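3. How I went about it, and what the hours looked like

I should say at the start of this section that I was an hourly-paid tutor myself for six years before I got the contract I have now, so I didn't come to this as a stranger. When I asked people at Diltside how long they spent marking, I already had a figure in my head, and it was too low (I'll come back to that). I'd also taught alongside a few of the people who answered, and where that was the case I've left their interviews out and kept only their survey returns.

The survey went out in February to everyone on a teaching contract of less than a year at the two colleges, Diltside and Wosberg. It was short on purpose. I've filled in enough forty-question forms on my phone, on a bus, between one campus and the next, to know what happens around question twelve. We got 398 replies, which was far more than I'd dared hope for, and a good many people used the comments box to write a page or more. One person pasted in a whole term's diary!

I also did 60 interviews, most of them by phone in the evenings. I asked everyone the same opening question, which was simply "what did you do last week?", and then let them run. Some talked about teaching first. Most began with travel, or with chasing a room booking, or with the login that stops working each summer and has to be begged for again in the autumn.

I turn next to the part of the interviews on paid work outside teaching.

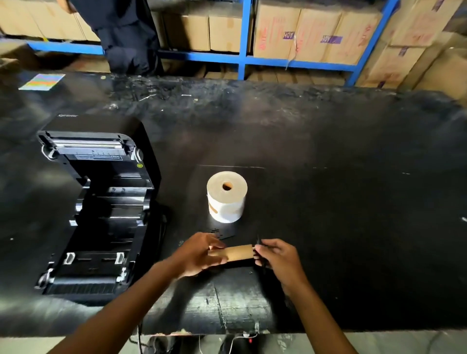 Annunziata Benedetti
Lecturer in Education and Work, Gulach Institute

Other paid work came up so often that I stopped treating it as a side topic. People did exam invigilation, proofreading, bar shifts, private tuition and market research calls. What struck me was how carefully they had fitted it round the teaching timetable, and how little the timetable gave back. A seminar moved from Tuesday morning to Thursday afternoon is a small change if you are on salary. If you've already promised Thursday afternoon to somebody else, you lose one job or the other, and you have maybe a day to choose.

I've borrowed the term "loose hours" from Segers, the tutors' newsletter, where it had been going round well before I started on any of this. Loose hours are the bits of the week that belong to the college in practice but appear on no claim form: the forty minutes between two classes that's too short to go home in, the student who catches you at the door, the module meeting you are "very welcome" to attend. I asked people to write theirs down for one ordinary teaching week. Added together, the diaries we could use came to 1,402 loose hours. I checked that sum three times and then asked a colleague to do it again from scratch, and it held.

There are problems with it, of course. A diary is kept by the sort of person who keeps a diary, and I suspect the really swamped ones never opened the file. Some people also counted travel and some didn't, though I'd asked them to leave it out, so I went back through and removed it wherever it was labelled clearly enough. Where it wasn't, I dropped the entry.

Marking was the biggest single item at both colleges, and here I have to own up about my figure. I'd guessed that people ran over their paid marking time by half as much again. At Wosberg the usual overrun was close to double, and several tutors there told me they'd given up writing proper feedback on second drafts and felt wretched about it. Diltside was a bit better, mainly (I think) thanks to smaller groups in the first year, although two of the heads of subject I spoke to put it down to a new marking grid and we never did agree on that.

The question of who knew about all this is harder, and I take it up in section 4 along with the contracts themselves.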